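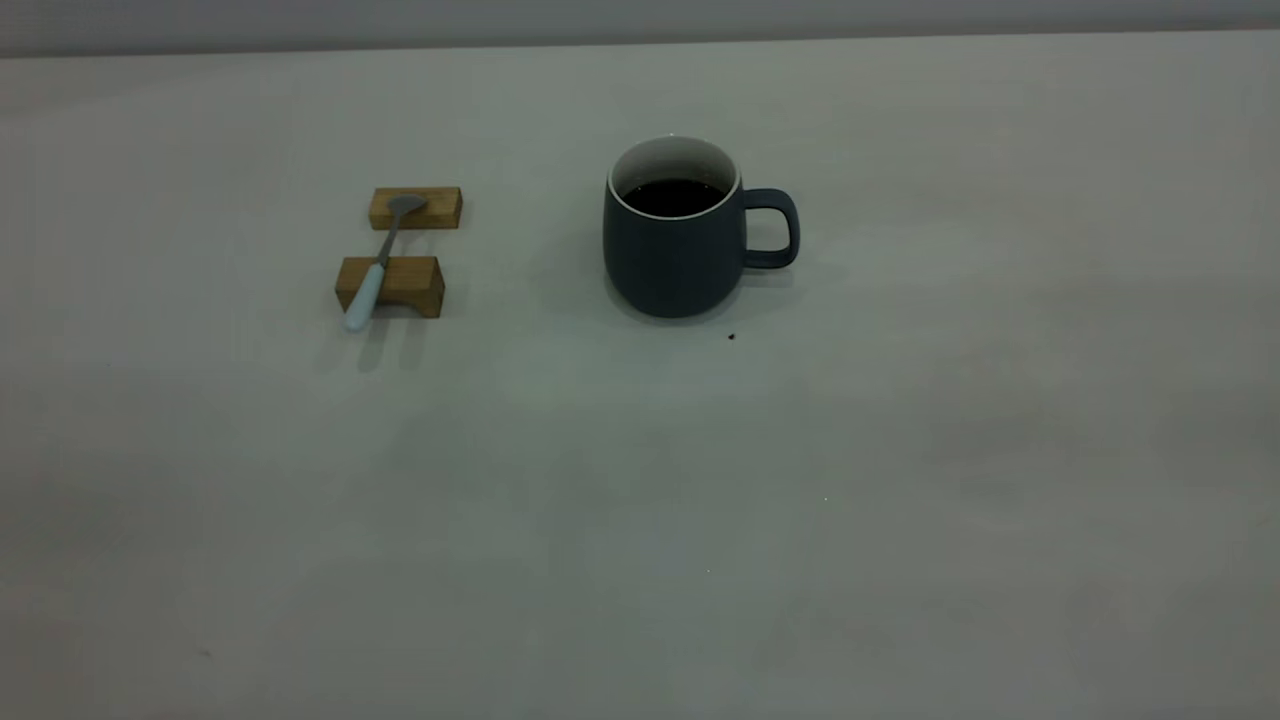

3.2 Stirring as a household chore

When we began planning the Irura study, we asked people at both our sites to tell us which small jobs they would gladly hand over to a machine, and we were a little surprised by how many of them were too modest ever to have been given a name. Wiping the draining board came up, as did putting lids back on things, and so did giving a cup of coffee a stir when both hands are already busy with something else. We grew rather fond of this last one and kept it in the final list, partly because it sounds so easy and partly because it holds a good many of the troubles that turn up in larger chores. The tool has to be found and picked up by the correct end, carried across to the cup, lowered past a rim, moved about in a liquid and then brought out again. In our layout the teaspoon rests across a pair of wooden blocks with its bowl on the rear one and its handle on the front one, well to the left of the mug, so that there is clear air beneath the thin part of the spoon and a fair stretch of bare table to cross before any stirring can be done. We tried it first with the spoon lying flat on the table, as it would in most kitchens, and we should say plainly that the blocks are a kindness to the machine. A person slides a flat spoon to the edge of the worktop or tips it up with a fingernail without a thought, and we have left that skill for a later study.

The coffee was another matter over which we spent longer than we had expected. Early on we worked with an empty mug, and the results looked splendid, but an empty mug forgives almost anything. A spoon can knock against the wall or arrive a little too low, and the table stays clean whatever happens. With a real drink in the mug, filled to a sensible height below the rim, the same movements have consequences, and the people scoring the trials became noticeably stricter once there was something to spill. We therefore used coffee throughout the work reported here, and we would encourage others to do likewise wherever their equipment allows it.

3.3 How the trials were run

The Fallahi controller was trained on 500 demonstrations gathered at our Etedby site, where a person guided the arm through the whole job from pick-up to return. We asked our demonstrators to work at whatever pace felt natural to them, and they varied a great deal. One or two stirred briskly and were finished almost before the rest had settled the spoon in the cup, while others made slow, careful circles, as though the drink were meant for somebody they wished to please. We did wonder whether to even this out, and in the end we left it alone. Chores are done differently in different homes, and it seemed a shame to throw that away before we had learnt whether it did any harm. 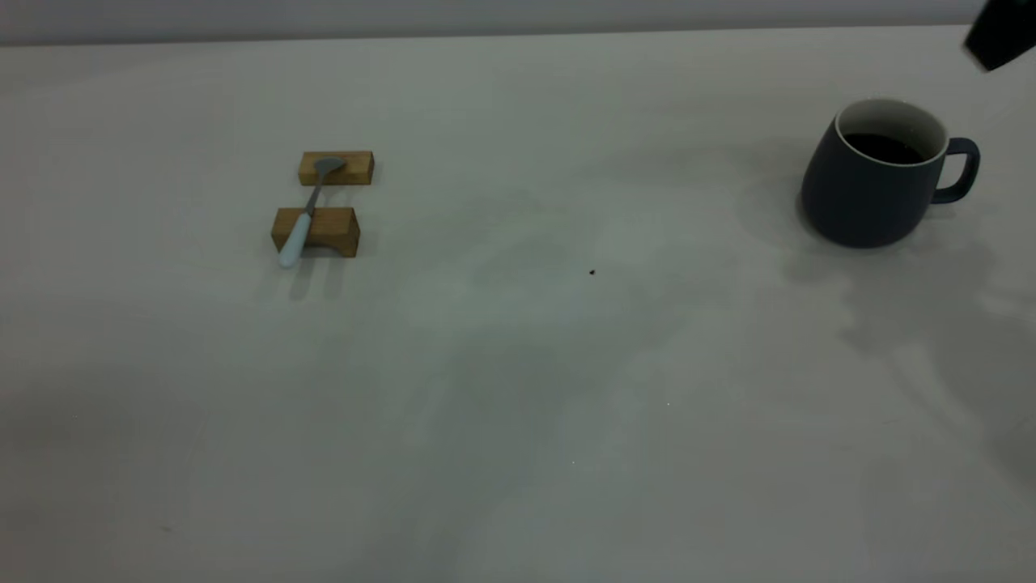

Each version of the controller was then given 30 attempts. Between attempts the spoon went back on its blocks by hand, and the mug was moved a little within an area that we had agreed beforehand. We let the person resetting the table use their own judgement within that area, with the sole request that the handle of the mug should stay on the far side from the spoon. This last condition makes the task easier, since the arm can come in over the cup without having to mind the handle, and readers comparing our results with their own should bear it in mind.

We divided every attempt into 3 stages, which we called fetching, entering and stirring. Fetching was complete when the spoon had been lifted clear of both blocks. Entering was complete when the bowl of the spoon was below the surface of the coffee, and a light touch against the rim on the way in was allowed, as most of us do that at home. Stirring asked for 2 full turns with no coffee reaching the table. We also kept a written note of anything that struck the observer as odd or awkward, and these notes have been of more use to us than we foresaw. Several of the faults described below would have passed unseen in a plain tally of successes and failures.

3.4 What went well and what did not

Fetching was the stage we had worried over most and, once the blocks were in use, it gave us the least bother. What caused trouble was the way the spoon sat in the grip afterwards. A handle of this sort is smooth and rounded, and if it is taken a touch too near the end it can swing slowly as the arm travels, so that the bowl arrives over the mug at a slant which the controller had no particular reason to expect. A person would feel the swing and pinch harder. Our arm feels very little, and it carried on to the cup in good faith.

Entering depended a great deal on that slant. When the spoon hung close to upright, the arm could come down near the inner wall of the mug and still leave itself room to move, and this is the posture shown in Figure 1.
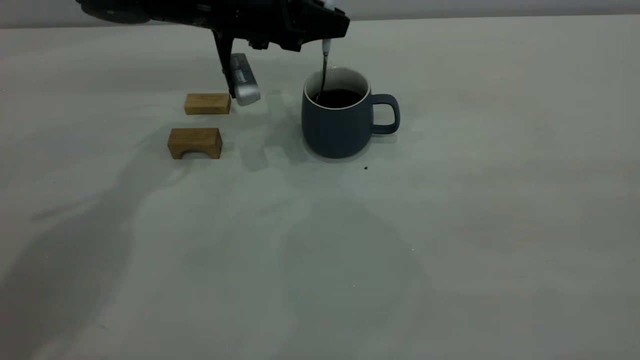 Figure 1. Entering stage: the spoon reaches down past the rim and into the coffee, with the gripper between the rear block and the mug.

The observers' notes on stirring make cheerful reading, though they are less flattering to the machine than we might have liked. The turns were often lopsided, with the spoon keeping to one side of the mug and giving the other side hardly any attention. For a cup of black coffee this matters very little. For sugar that has settled at the bottom it would matter rather more, and our scoring has no way of telling the two apart. We considered adding a fourth stage that would test whether the drink had been properly mixed, but we could not find a measure that all the observers were happy to apply in the same way, and so the question is left open.

When the same controller was taken to our second site, at Estutwood, the change of bench and lighting unsettled it more than we had hoped. Fetching held up tolerably, but the arm was inclined to come down short of the mug, and our colleagues there had to make fresh demonstrations in February before the trials could go on. We do not regard this as a failure of the method so much as a fair picture of where things stand. A machine can now stir a cup of coffee on a table it knows, with the spoon laid out helpfully and a patient person close by with a cloth. A kitchen with the breakfast things still out is a good deal further off, and the next section looks at how much of that distance might be covered by better sensing at the fingertips.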